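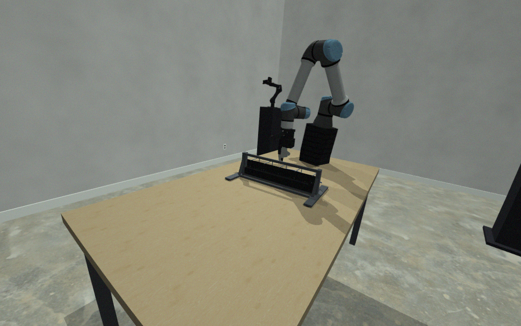 Before an arm is allowed to do a shop-floor chore at Wirkton without a person standing next to it, the cell goes through this checklist twice, once on the model and once on the floor. The chore under review is putting small hand tools back on a rack at the end of a shift. A person does it without looking. In the model the gripper comes straight down behind the top bar of the rack, with the fingertips close to the bar, and most of the items below deal with that one spot. The near part of the tabletop is kept clear in the layout and has to stay clear on the floor too.

Site: Wirkton, tool return cell
Revision: August 2023, replaces the April sheet
Filled in by: Iddrisu Tsikata
Reviewed by: Elikem Laryea
Marks used: OK, FIX, HOLD, N/A. A HOLD stops the unattended run. A FIX does not, but needs a name next to it.

SECTION A. TABLE AND MOUNTING

A1. Table does not rock when pushed at each corner. OK
A2. Pedestal bolts at marked torque, paint lines unbroken. OK
Comment (IT): One paint line was smeared. Wiped it and redrew it after checking the bolt.
A3. Robot base position matches the model. FIX
Comment (IT): Floor position is off by 2 mm toward the wall. Small, but the error goes straight into the approach behind the bar. Either move the base or correct the model. I would correct the model. Tsikata to do.
A4. Front area of table free of tools, rags, cups and paperwork. FIX
Comment (IT): Somebody's clipboard and a roll of tape. Removed. Same finding as in April. A strip of tape on the table edge has not helped.
Comment (EL): Put it in the shift handover instead. People read that.

SECTION B. RACK

B1. Both feet flat on the table and clamped. OK
B2. Top bar straight, no play at either end. OK
B3. Rack angle on the table matches the model. OK
Comment (IT): The rack sits at an angle to the arm on purpose. Please do not square it up when cleaning. It was squared up in June and we lost a morning.
B4. Gap between top bar and panel free of anything hanging through. HOLD, cleared same day
Comment (IT): A lanyard was looped through the gap. The model has no soft items of any kind, so there is nothing in the planned path that would avoid it. A person would lift the lanyard out of the way and carry on. The arm would pull it. Cleared and rechecked.
B5. Spare Kanaujia rack on site in case of damage. N/A
Comment (EL): Strike this item. We are not going to swap racks mid-trial.

SECTION C. ARM AND GRIPPER

C1. Joint covers seated, none loose or cracked. OK
C2. Gripper opens and closes fully, no tool held. OK
C3. Finger pads clean. FIX
Comment (IT): Oil film on the left pad. Cleaned. Most tools come back with some oil on them, so this will be a daily job for a person as long as the cell exists. It should be counted in the labor figure. It is not in the Nevness estimate.
C4. Clearance between fingertips and top bar at lowest point. HOLD
Comment (IT): Passes with nothing in the grip. Fails with the wide pliers. The handles spread past the fingers and touch the bar on the way down. See D3.
C5. Cable run does not catch at the elbow over full travel. OK

SECTION D. RUNS

D1. Simulated runs completed with final layout. OK
Comment (IT): 2000 runs, tool type and starting position varied each time.
D2. Tool placed without contact with the bar. HOLD
Comment (IT): 1178 of the 2000. Contact in the rest was mostly light and the tool still ended up on the rack, so the vendor sheet calls these good. For unattended work I don't. Light contact repeated every evening moves a rack.
D3. Runs ended by protective stop. FIX
Comment (IT): 33, nearly all with the wide pliers or the adjustable wrench. Leave both off the list and hang them by hand for now.
Comment (EL): Agreed for the trial. I want it written on the cell which tools it does not take.
D4. Floor runs with supervisor present. HOLD
Comment (IT): Not enough of them yet to put a number here. The ones done so far were slower than a person and tidier than most of us.
D5. Dropped tool is detected and the cell stops. HOLD
Comment (IT): Detected when the drop is onto the table. When a tool slid off the edge the arm went through the rest of the motion and reported a good placement. This is the item I would fix first.

SECTION E. PEOPLE AROUND THE CELL

E1. Stop button reachable from both aisles. OK
E2. Floor marking visible and not worn. FIX
Comment (IT): Worn through where the carts turn. Laryea to order paint.
E3. Second shift has had the ten-minute briefing. OK
E4. Cleaning crew has had the ten-minute briefing. HOLD
Comment (EL): They come in at the exact time the cell would be running alone. This has to be done before anything else in this section matters.

RESULT

Supervised running: allowed, with the two tools in D3 left off.
Unattended running: not allowed. Open items are C4, D2, D4, D5 and E4.

General comment (Iddrisu Tsikata): We were asked by Sisbridge whether the same setup could be used in their staff kitchen to put away utensils. On what we have here, no. The shop version works as far as it does with a clamped rack, a known set of tools and a bare stretch of table in front. A kitchen counter gives you none of that, and the utensils come out wet. I would look at it again when the cell can deal with a tool it has not been shown and can tell that it has dropped one.

General comment (Elikem Laryea): No objection to continuing. Putting the tools back takes a person a few minutes at the end of a shift, and at present checking this cell takes longer than that. I expect the checks to shrink. Keep logging the time spent on the list itself, including the pad cleaning in C3.

Next inspection: after D5 is closed, or if the rack or base is moved for any reason.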